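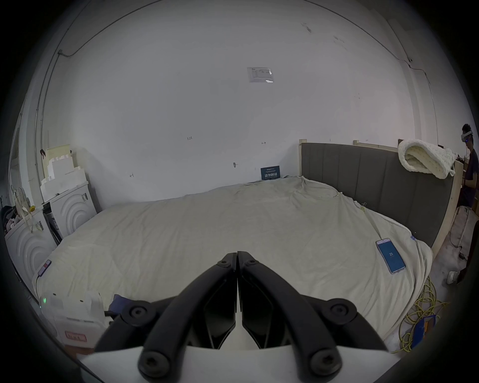
*The Bronville in grey. Knitted blanket not included, and neither is the sheet.*

I've now spent most of November with the Onis Bronville, a bed whose headboard is so much grander than the rest of my life that I considered buying a dressing gown. Sendico sells it as a flat-pack in two cartons. Baltazar Manríquez helped me get both up the stairs and has since been unavailable for other favours.

Assembly first. The booklet claims one person can do it. That person has three arms and a rubber mallet. Baltazar and I took an afternoon, with a break for toast when we discovered the left rail was the right rail. The Allen key is the usual soft rubbish and rounded off before the last bolt, so use your own. There were 20 bolts in the bag and the drawing calls for 19, which I choose to regard as generosity.

The headboard is the reason anyone buys this thing. It's upholstered in grey with stitched vertical channels, and a pale timber frame goes around it. Leaning against it with a book is lovely, and I'm not a person who says lovely. The padding has some push to it and the top edge doesn't catch you in the neck. It also works as a very expensive towel rail. Anything you sling over the corner stays slung, whether or not that was the long-term plan.

The channels collect things, mind. Toast crumbs, mostly, then lint, then one earring belonging to Nusrat Hashmi, who had been sitting there to try it out and says she'd have gone for the plain panel. She's probably right. You need the narrow nozzle on the vacuum and a bit of patience, and the grey is just dark enough to show every pale hair. There's no removable cover. Sendico's care card says to "blot gently", advice I assume was written by somebody who doesn't eat breakfast in bed.

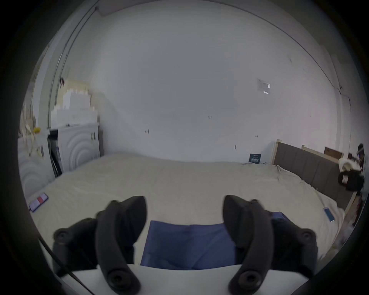 As for the surface itself, there's plenty of it. You can fold a week's washing on it, leave a couple of phones lying about and still have room to lie down and resent the washing. I'd taken the wider size expecting to regret it and I haven't, although the walk to the wardrobe is now done sideways. Any ordinary fitted sheet goes on without a fight. Mine wrinkles within the hour whatever I do, but I can hardly mark the bed down for that.

Noise: none for the first week, then a small tick from the foot end whenever I rolled over. Elikem Ametepe, who owns the same model, told me to nip up the centre leg. That fixed it until I moved the bed to get at a sock. Nip it up again and it's fine. I do wish they'd put a lock washer in the bag instead of the spare bolt.

The timber is the other mild grumble. The colour is nice, light without going orange, but the finish marks easily. I've already put a ring on one rail with a mug of tea, and 5 minutes of rubbing only made it a shinier ring.

Would I buy it again? Yes, at the sale price. At full whack I'd want the washer, a decent key and a headboard cover that comes off. If you mainly sleep in your bed, get the plain panel one and spend the difference on a mattress. If you live in it, as I seem to, the padding earns its keep.

Four stars. Baltazar says three, on behalf of his back.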